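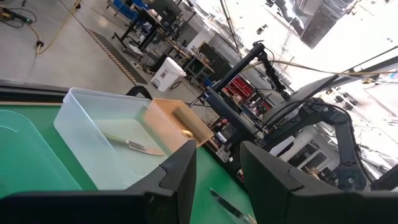

초록색 작업대와 반투명 통, 나무 쟁반

지난 2월에 사 두고 거의 손을 안 댔던 Nurkau를 이번 달에 다시 잡았다. 항구 도시를 키우는 실시간 전략 게임이고, 만든 곳은 Cidach라는 작은 스튜디오다. 처음 샀을 때는 튜토리얼을 끝내고 캠페인 두 번째 임무에서 막혀 그만뒀다. 이번에는 캠페인을 건너뛰고 자유 모드부터 시작했는데 나한테는 이쪽이 맞았다.

기본 흐름은 단순하다. 부두를 짓고, 배를 받고, 창고에 쌓인 물건을 내륙으로 보낸다. 그 돈으로 방벽과 포대를 세운다. 전투는 생각보다 적다. 한 판이 두 시간쯤 걸리는데 적이 실제로 쳐들어오는 건 네다섯 번 정도다. 나머지 시간에는 계속 길을 고친다.

길이 문제다. 수레는 항상 가장 짧은 길로 가려고 하고, 막혀도 돌아가지 않는다. 창고를 부두 바로 옆에 붙여 지으면 초반에는 빠르지만 인구가 늘면 입구가 완전히 막힌다. 나는 세 번째 도시에서 이걸 알았다. 그때 창고에 소금이 3,169개 쌓여 있었고 밖으로 나가는 건 하나도 없었다. 결국 부두 앞 건물을 전부 헐고 일방통행 길을 두 줄로 깔았다. 철거해도 자재를 절반만 돌려주기 때문에 손해가 컸다.

게시판에서 Izzati Pillai라는 분이 올린 배치도를 참고했다. 창고를 부두에서 여섯 칸 떨어뜨리고 그 사이에 시장을 넣는 방식이다. 따라 해 보니 수레가 시장에서 한 번 나뉘어 정체가 많이 줄었다. 다만 북쪽 지도에서는 해안이 좁아 그대로 쓸 수 없다. 거기서는 시장을 빼고 길만 넓혔다.

멀티플레이는 Kieran, Jennylyn과 셋이서 네 판 했다. 최대 40척까지 함대를 꾸릴 수 있다고 되어 있는데 우리는 열 척을 넘긴 적이 없다. 유지비가 너무 비싸다. Kieran은 배를 안 만들고 포대만 지었고, 네 판 중 세 판을 이겼다. 포대 사거리는 다음 패치에서 줄여야 한다고 본다. Jennylyn은 동의하지 않는다. 언덕을 먼저 차지하면 막을 수 있다는데 나는 아직 성공하지 못했다.

접속이 끊긴 건 한 번이었다. 자동 저장이 있어서 10분 정도만 다시 했다.

인터페이스는 불편한 점이 몇 가지 있다. 건물 목록을 열면 매번 맨 위로 돌아간다. 단축키를 바꿀 수는 있는데 게임을 껐다 켜야 적용된다. 글자 크기 조절은 메뉴에만 적용되고 자원 표시줄은 그대로다. 한글 번역은 읽을 만하지만 ‘하역’과 ‘선적’이 두 군데에서 바뀌어 있다. 화물이 반대로 움직인다 싶으면 영어로 바꿔서 확인하는 게 좋다.

소리는 좋다. 안개 낀 아침에 종이 울리고 배가 들어올 때는 속도를 일부러 느리게 해 두기도 했다. 음악은 곡 수가 적어서 지금은 꺼 놓고 한다.

확장팩 Diker도 샀다. 둑과 간척지가 추가되고 지도가 세 개 늘어난다. 아직 첫 지도만 해 봤다. 둑이 무너지면 밭이 통째로 잠기는데, 물이 빠지는 데 게임 시간으로 한 계절이 걸린다. 그동안 식량을 수입해야 해서 금화를 495개 썼다. 방벽보다 둑 수리를 먼저 챙겨야 하는 것 같다.

캠페인은 두 번째 임무를 다시 해 보고 있다. 호위선을 먼저 뽑지 않고 등대부터 지으니 이번에는 중간까지 갔다. 끝내면 임무별로 따로 적겠다. 북쪽 지도 배치도가 있는 분은 댓글로 알려 주시면 좋겠다.

최종 수정: 2021년 12월 25일

문의는 방명록으로 | © 2021 Mawar Wattimena | 맨 위로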